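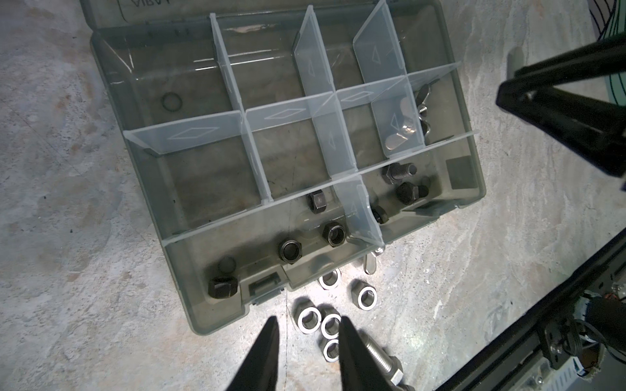 Balta wrote under my last post that a visit to a screw factory must be the dullest day of the year, and that I should have gone to the chocolate museum in the same town. I answered that I would try to be fair. So this is my report from the open day at Lutard, which took place on 26/05/2018, and I let the readers decide.

Lutard makes fasteners: bolts, nuts, washers, threaded rods and small special parts for pumps. The factory stands behind the railway station, and one can walk there in a few minutes. At the gate we received a yellow vest, ear plugs and a paper with the route. My group had 21 visitors, many of them with children.

First we saw the wire store. The steel arrives in big coils, and I did not know before that most small bolts begin as wire. The wire is pulled straight, cut, and then pressed cold into shape. The machine that does this is very loud. Our guide explained that it makes 90 pieces in one minute, and that the older one beside it, bought second-hand from Van der Linden, is slower but has fewer stops. She clearly preferred the old one.

After this came thread rolling. I always believed that a thread is cut out of the metal, but on most bolts it is pressed in between two hard plates. The guide gave each of us a blank without thread and a finished bolt to compare. You can feel with the finger that the finished one is a little thicker at the thread.

The part I liked most was the sorting room. Wing nuts are still checked by hand there, because the wings can be bent a little in the drum. The catalog has 1,958 different articles, and the woman at the table could name many of them without looking at the label. I tried her gauge on a few nuts and was wrong two times.

There was also a small stand of Malix, the firm that supplies the rubber rings and seals. They had good coffee but not much to show.

The tour took almost 67 minutes. Entrance was free, and the parking was difficult. The next open day is planned for January, with registration by telephone. I would bring warmer clothes, the wire store has no heating. At home I put my two bolts in the drawer with the others, and Balta still has not answered my message.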